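Skirkerero Oral History Archive
Progress report to the Wilczyńska Fund
Prepared by Elżbieta Ostrowski, project coordinator
Dec 30, 2018

Work since the last report

The collecting of interviews in Ivholm is finished. We have now 26 recorded conversations with former workers of the Zetelen weaving mill and with members of their families. The plan in our application was smaller, but several persons heard of the work from their neighbours and asked to take part, and we did not want to refuse them.

Szymon Tokarz has written out the greater part of the recordings. The dialect of the older speakers makes this slow. For some words connected with the looms we could not find any written form, so he keeps the spelling closest to the sound and puts a note in the margin. Ľubica Kováčik reads every transcript against the recording before it goes back to the speaker for approval. Two speakers asked us to remove passages about a family dispute, and this has been done.

The family papers lent to us are scanned as well. The collection holds 400 pages of letters, wage books and notices. All originals were returned to their owners, except one wage book which needs repair to the spine. Its owner has agreed in writing that we keep it until February.

Spending

From the grant we have used 3595 for travel, transcription and the repair of the recorder. A further 200 is reserved for the binding of the reading copies. The travel line is higher than planned, as Edmund Sobczak had to visit the outer villages twice. We have covered the difference from the printing line and ask for your agreement to this change.

Difficulties

The consent form was too long and used legal words which the speakers did not like. We have replaced it with a form of one page. The first nine speakers have signed again. Eugeniusz Marciniak has still to meet one family which moved away from Ivholm.
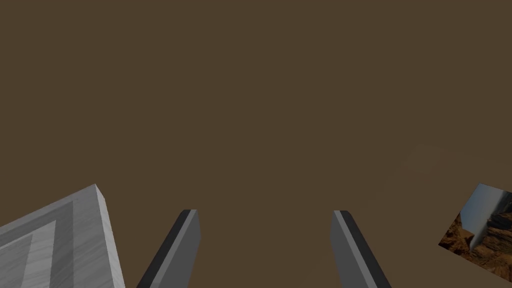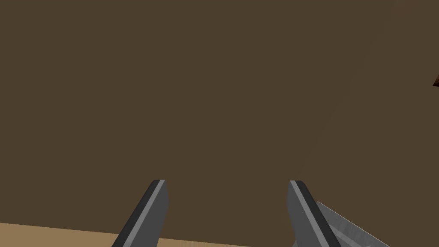 Images: computer renderings, Skirkerero

Next period

We will finish the remaining transcripts and start with the subject index. The index will follow the departments of the mill, from the carding room to the dye house, with a separate part for strikes, holidays and schooling. The reading copies should be in the Ivholm library before the summer. We would be grateful to receive your answer about the printing line before we order the paper.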